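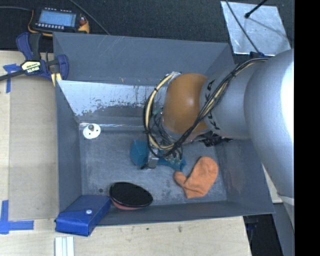

최소구매약정이라는 게 결국 안 팔린 물건을 누가 떠안을지 미리 정해 두는 것 아니냐고 Burgi Imhof가 이 문서의 옛 판에 의견을 남겼는데, 반은 맞고 반은 좀 더 따져 봐야 하는 말이다. 물건을 떠안는 약정도 있고, 물건은 안 받고 돈만 내는 약정도 있고, 돈도 안 내는 대신 독점권만 날아가는 약정도 있기 때문이다. 나는 이 지적이 꽤 마음에 들어서 문서를 아예 그 순서대로 다시 썼다.

최소구매약정

최소구매약정(最少購買約定)은 계속적 물품공급계약에서 사는 쪽이 정해진 기간 동안 일정 수량 또는 일정 금액 이상을 사기로 하는 조항을 말한다. 최소구매의무, 최소주문수량 보장, 구매보장 같은 말로도 쓰고, 영문 계약서에서는 minimum purchase commitment나 minimum purchase obligation이라는 제목을 달고 나온다. 총판계약, 대리점계약, 원료 공급계약, 위탁생산계약에서 흔하게 볼 수 있다. 주문 한 번에 최소 몇 개라는 뜻의 최소발주수량(MOQ)과 자주 섞어 쓰는데 둘은 다르다! MOQ는 주문을 할 때의 하한이라 주문을 안 하면 그만이고, 최소구매약정은 주문을 안 하고 있어도 의무가 쌓인다. 계약서 초안에 MOQ라고만 적어 놓고 서로 딴생각을 하고 있는 경우를 나는 꽤 여러 번 봤다.

왜 넣는가

파는 쪽 사정부터 보자. 어느 지역의 독점권을 한 회사에 주고 나면 그 회사가 물건을 열심히 팔지 않아도 다른 데에 줄 수가 없다. 그래서 독점권의 값으로 최소 물량을 받아 두려고 한다. 설비를 새로 들이거나 원료를 미리 사 두어야 하는 업종이라면 투자금을 회수할 근거가 필요하기도 하고, 은행에 보여 줄 매출 전망이 필요할 때도 있다.

사는 쪽이라고 늘 손해 보는 조항은 아니다. 물량을 약속하면 단가를 깎을 수 있고, 공급이 달릴 때 먼저 받게 해 달라고 요구할 명분도 생긴다(이 부분을 안 챙기고 물량만 덜컥 약속하는 분들이 많아서 안타깝다). 나라면 최소구매량이 적힌 문장 바로 옆에 최소공급량도 적자고 한다. 사겠다고 한 만큼 팔겠다는 약속도 있어야 짝이 맞는다.

유형

첫째는 인수형이다. 부족분만큼 물건을 실제로 사서 가져가야 한다. Imhof가 말한 것이 바로 이 유형이고, 창고비와 유통기한 걱정이 전부 사는 쪽으로 넘어간다.

둘째는 정산형이다. 부족분에 해당하는 돈을 내고 물건은 받지 않는다. 대금 전액을 내게 하는 경우를 업계에서 테이크 오어 페이(take-or-pay)라고 부르고, 에너지 쪽 장기계약에서 많이 발달했다. 전액이 아니라 부족분 대금의 일정 비율만 내게 하는 변형도 있는데, 소비재 쪽에서는 나는 이쪽이 더 익숙하다. 이미 낸 돈을 다음 기간의 초과 구매분에서 공제해 주는 메이크업(make-up) 조항이 붙기도 한다.

셋째는 자격형이다. 미달하면 독점권이 비독점으로 바뀌거나, 할인율이 내려가거나, 파는 쪽에 해지권이 생긴다. 돈이 오가지 않으니 순해 보이지만, 그 브랜드 하나로 먹고사는 총판한테는 이게 제일 무섭다.

넷째로 노력형이 있다. 목표치를 적어 놓고 달성을 위해 합리적인 노력을 다한다고만 쓴 것이다. 엄밀히는 최소구매약정이라고 부르기 어렵다는 견해가 많고, 나도 그렇게 본다. 다만 제목에는 최소구매의무라고 써 놓고 본문은 노력하겠다고만 쓴 계약서가 돌아다녀서 분류에 넣어 두었다.

계산해 보기

가상의 숫자보다는 모양을 갖춘 숫자가 이해하기 쉬워서, Pravemex와 Elberg 사이의 총판계약 이야기를 옮긴다. Pravemex가 조리용 소스 Sombatkul을 만들고 Elberg가 Bemport 지역에서 독점으로 파는 계약이었고, 기간은 2년이었다. 연간 최소구매량은 2000상자. 첫해에 Elberg는 496상자가 모자랐다. 계약서에는 부족분 대금의 15퍼센트를 정산금으로 낸다고 되어 있었으니 496상자의 대금에 그 비율을 곱하면 끝날 일이었는데, 싸움은 다른 데서 났다.

Elberg는 기간이 끝나기 전에 주문을 넣었지만 출고가 다음 기간으로 밀린 물량이 있다고 했다. Pravemex는 출고일 기준으로 세었고, Elberg는 주문일 기준으로 세었다. 계약서에는 그냥 '구매한 수량'이라고만 적혀 있었다. 어느 쪽 말도 억지는 아니라서 더 골치가 아팠다. 게다가 단가가 기간 중에 한 번 올랐는데 부족분을 옛 단가로 칠지 새 단가로 칠지도 없었다. 결국 양쪽이 부속합의서를 써서 주문 접수일을 기준으로 하고 단가는 해당 기간의 가중평균으로 하기로 했다. 한 줄이면 될 것을 몇 달을 끌었다.

미달의 책임이 없는 경우

파는 쪽이 물건을 제때 대지 못해 생긴 미달분은 빼 주는 것이 상식에 맞고, 잘 쓴 계약서에는 이 내용이 따로 있다. 공급이 거절된 주문, 하자로 반품된 물량, 리콜로 판매가 중단된 기간의 물량이 대표적이다. 반품된 물건을 대체품으로 받았을 때 이걸 두 번 세지 않도록 하는 문구도 챙기면 좋다.

불가항력은 조금 복잡하다. 천재지변으로 항만이 막힌 경우라면 이견이 적겠지만, 수요가 갑자기 줄어든 것을 불가항력이라고 주장하면 대체로 받아들여지기 어렵다. 시장이 나빠질 위험을 사는 쪽이 지겠다고 한 것이 이 약정의 본래 뜻이기 때문이다. 그래도 수입 규제가 바뀌어 그 제품을 아예 들여올 수 없게 되었다면 이야기가 달라질 수 있다. 나는 이런 사유를 불가항력 조항에 맡겨 두지 말고 최소구매 조항 안에 직접 적는 쪽을 권한다. 불가항력 조항은 보통 계약서 맨 뒤에 있고, 금전지급의무에는 적용되지 않는다는 단서가 달린 경우가 많다. 정산금이 바로 그 금전지급의무라고 주장하면 꼼짝없이 다투게 된다.

정산금의 법적 성질

학생들이 제일 많이 묻는 대목이다. 한국 민법을 기준으로 보면, 미달을 채무불이행으로 보고 그 손해를 미리 정해 둔 것이면 손해배상액의 예정이 되고, 부당히 과다하면 법원이 적당히 감액할 수 있다. 위약금 약정은 손해배상액의 예정으로 추정된다. 반면 사는 쪽이 물건을 사거나 돈을 내거나 둘 중 하나를 고를 수 있게 짜여 있다면, 돈을 내는 것도 계약대로 이행한 것이라는 주장이 가능하다. 그렇게 보면 감액할 대상이 없다는 쪽으로 논의가 흘러간다. 제목에 정산금이라고 쓰든 보상금이라고 쓰든 이름만으로 결론이 나지는 않고, 조항 전체의 구조와 체결 경위를 같이 본다.

영미법계 계약에서는 같은 문제를 위약벌 금지 법리(penalty rule)의 적용 여부로 다룬다. 준거법이 외국법이면 이 문서의 설명을 그대로 가져다 쓰면 안 된다.

거래상 지위와의 관계

파는 쪽이 힘이 셀 때는 공정거래 문제가 끼어든다. 국내 대리점거래에서는 원하지 않는 물건을 사도록 강제하거나 무리한 판매목표를 강제하는 행위가 규제 대상이다. 그렇다고 최소구매약정이 전부 위법이라는 뜻은 아니고, 협의 과정이 있었는지, 대가로 무엇을 주었는지, 미달했을 때의 불이익이 얼마나 센지를 종합해서 본다. 계약할 때는 괜찮던 수량이 갱신 때마다 일방적으로 올라가는 구조가 특히 위험해 보인다. 협상 메일을 지우지 말고 꼭 보관해 두시길!

자주 빠지는 문구

내가 초안을 받으면 먼저 찾아보는 것들을 적어 둔다. 기간의 시작일이 계약 체결일인지 첫 출고일인지. 첫 기간이 꽉 찬 일 년이 아닐 때 수량을 날짜로 안분하는지. 관계회사가 산 물량도 합산하는지. 초과 구매분을 다음 기간으로 넘길 수 있는지(넘길 수 있다면 어디까지). 판촉용 무상 물량은 세는지. 중도 해지하면 남은 기간의 최소구매의무가 사라지는지. 마지막 것은 정말 잘 빠진다. 파는 쪽 잘못으로 계약이 해지되었는데 남은 물량의 정산금을 청구받는 일도 있을 수 있으니, 해지 사유별로 나누어 쓰는 게 좋다.

정산 통지 기한도 정해 두면 편하다. 기간이 끝나고 한참 지나서 몇 년 치를 한꺼번에 청구하면 장부 맞추기부터가 고역이다. 그동안 아무 말 없이 거래를 계속했다는 사정이 권리를 포기한 것으로 읽힐 수 있는지도 다툼거리가 되는데, 권리를 행사하지 않아도 포기로 보지 않는다는 일반조항이 있는지 같이 확인해야 한다.

함께 볼 항목

계속적 공급계약, 독점판매권, 손해배상액의 예정, 위약벌, 최소발주수량, 판매목표 강제

이 문서는 2024년 11월 15일에 고쳐 썼다. 유형 구분과 계산 항목이 새로 들어갔고, 외국법 부분은 아직 짧아서 더 채울 생각이다.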